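Should Your School Buy a Robot?

Imagine your head teacher comes into assembly and says, "We are going to buy a robot!" Everyone cheers. The robot will tidy the art room, sort the recycling and hand out the glue sticks.

Now imagine you are the person who has to pay for it. You might cheer a bit less loudly.

Buying a robot is a lot like buying a puppy. Getting one home is the easy bit. After that come the food, the vet and the chewed slippers. Robots don't chew slippers, but they do need looking after, and that costs money too. This page is about how grown-ups decide whether a robot is worth having, and why they sometimes get it wrong.

What is the job?

Before anyone looks at a single robot, they should be able to say what it is for. "It would be cool" is not a job. "Putting the lids back on the paint pots" is a job.

Then comes a rather dull question. Who does that job now, and how long does it take them? At Modarville Primary, Jean Chisholm timed it. Her class put all the lids back in 2 minutes. A robot that does the same thing in 14 minutes isn't much of a bargain, even if it has a nice name.

What is the real price?

Shops like to show you one number. The Kevia arm, which Jean's school looked at, had a price on the first page of the leaflet. The hand was on another page. Yes, the hand was extra! An arm with no hand can wave at you and that's all.

Here are some other things people forget to put on the list:

A strong table to bolt it to.
Spare fingers, as fingers wear out.
Somebody to teach it the job.
Somebody to come and mend it.
A safe space around it, where nobody puts their chair.
Electricity, every day that it runs.

Jean's school added up only the spare parts and came to £540 for a year. How many paintbrushes could you buy with that?

Can it see what it is doing?

Lots of robot arms have a small camera near the hand. Sellers may tell you the robot can "see". Be careful with that word. A camera makes pictures, and making a picture is different from knowing what is in it.

Try this. Hold your hand in front of your face and shake your head quickly. Everything goes smeary, doesn't it? Your brain is very good at sorting out the smears. A robot's camera can get smeary pictures too when it moves, and bright lights can turn part of a picture plain white. Shiny metal is awkward as well, as it throws the light back in stripes and spots.

So a sensible buyer asks what the camera's pictures look like when the arm is busy. The ones in the leaflet are usually taken when everything is standing still.

Do films count?

Carolina Falcão helps schools and clubs plan what to buy. She has watched a great many robot films and doesn't trust many of them. "I want to know how many times they filmed it before it worked," she told us. "And I want to know if it has been speeded up." A good clue is a clock on the wall. If the hands are whizzing round, so is the film.

It is much better to bring your own things for the robot to try. Bring the real paint pots, with the dried paint round the rim. Bring the one with the wrong lid. If the seller would prefer to use their own nice clean pots, ask why.

Could you borrow one first?

Often you can. Some companies rent robots out, or let people have one for a short time. Modarville asked to try the Kevia arm in January, before spending anything. They asked for two weeks, which is long enough for the new-toy feeling to wear off and for people to start grumbling.

You can also wait. Robots may get better or cheaper while you wait, and the lids will still need putting on in the meantime. Waiting costs nothing, and there is no leaflet for it.

So are robots a waste of money?

Some are and some aren't. A robot that lifts heavy boxes all night may save people a lot of sore backs. A robot that does a small job slowly in a busy classroom probably won't save anybody anything. You have to do the sums each time.

Have a go yourself

Pick a job at home that you don't like. Write down how long it takes you. Then write down everything a robot would need to do it, including somewhere to keep the robot. Show your list to a grown-up and see what they say about the price.

Words to know

Budget: a plan for how much money you can spend.
Gripper: a robot's hand.
Trial: trying something out before you buy it.

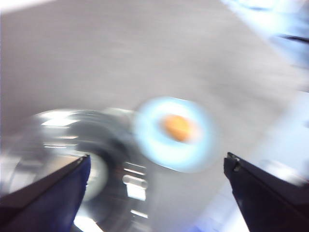 Between a robot's two black fingers: a shiny round shape and a blue-white glow with an orange spot in the middle, all blurry. Would you know what to pick up?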